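Spoke to a buyer at Nernow, the seed and grain merchants, 2/17/22. Phone line bad, notes rough.

## Beans first

Dry beans are short. Growers up at Akitz planted 182 acres last spring, well down, and most of it went to one canner before harvest. "Corn paid better. I can't argue with a man who wants to plant corn," the buyer said. He'd offered contracts in December. Six signed.

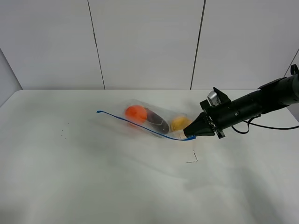
## Imports

So they buy abroad. Lentils mainly, some chickpeas. Freight is the headache, one load sat at the port for 70 days.

"I had customers calling daily. What do you tell them? It's on a boat." 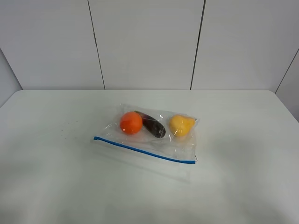
## What would help

Price floor, he says, and better seed. The Tusar variety stands up well in wind but ripens late, and late means rain on the pods. Nyamweya, the co-op next county over, is trialing an earlier type on 7 plots.
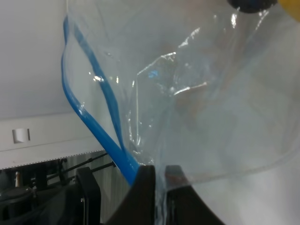 He wants to see two seasons of it before he puts money in. Storage too: the old bins leak, and split beans go for feed at half the price. "We lose more in the shed then we do in the field," he said.

Would he plant himself? Laughed. "I grew up on it. No."

Subsidy question he wouldn't touch. Said to ask again after planting, when he knows the acerage.

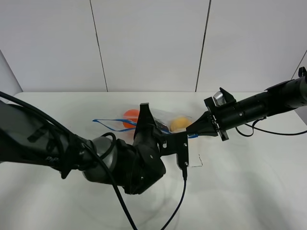 *Two robotic arms at a white table.*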